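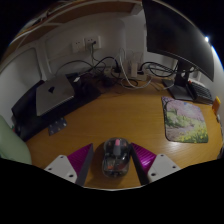
El sábado por la mañana me puse con el escritorio, que llevaba pendiente desde julio. Lo tenía todo encima: el ordenador, los cables, cosas que dejé ahí el día de la mudanza y que ya ni veía. Calculé una hora y me llevó 3.

El mueble es de madera, barnizado, y lo compré de segunda mano a Vasilis Zupan, un vecino del portal. Lo único malo del barniz es que refleja la lámpara del techo y que se ve cada mota de polvo. Lo limpio con un paño apenas húmedo y luego otro seco. Probé una vez con el limpiador de Plarner y dejaba cercos, así que no lo he vuelto a usar.

Lo peor es el fondo, contra la pared. Los cables negros y blancos se cruzan todos por detrás y van a parar a la regleta. Desenchufé lo que pude, limpié por debajo y volví a enchufar. Encontré 2 cargadores de aparatos que ya no tengo y los metí en una bolsa para el punto limpio. El resto sigue hecho un lío. He pedido una canaleta en Matić, de las que se pegan bajo el tablero, y hasta que llegue no pienso tocarlo más.

Buscar newsletter

Del ratón me preguntó Zdenka Georgiev cuando vino a casa. Es de carcasa transparente, se le ve todo lo de dentro, y la rueda es rosa.

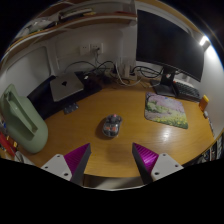 Me costó 18 euros y para lo que hago me sobra. El inconveniente es que las huellas se marcan mucho y hay que pasarle un trapo cada pocos días. Ni el ratón ni el teclado hacen nada especial. Uso hojas de cálculo, el correo y poco más.

La alfombrilla es la de los árboles en flor, con las flores amarillas abajo. La lavé en el lavabo con jabón de manos y la dejé secar en plano toda la noche. No ha perdido color. Dudé si cambiarla por una lisa y más grande, pero ocuparía media mesa y me gusta tener sitio para un cuaderno.

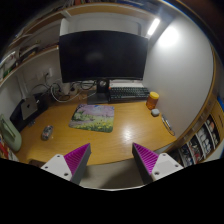 El monitor lo dejo atrás, casi pegado a la pared, y el teclado un poco a la derecha. Cuando escribo mucho lo traigo al centro y aparto la alfombrilla. El bote naranja de la tapa amarilla se queda en su esquina, que es donde menos estorba.

Me falta mirar el cajón, que no cierra bien, y decidir qué hago con la pieza metálica de los agujeros. Creo que es de una estantería Pelta que monté en el pasillo, pero la estantería no se mueve, así que tampoco corre prisa. De momento la guardo con los tornillos.

Este sitio utiliza cookies propias y de terceros. Aceptar Configurar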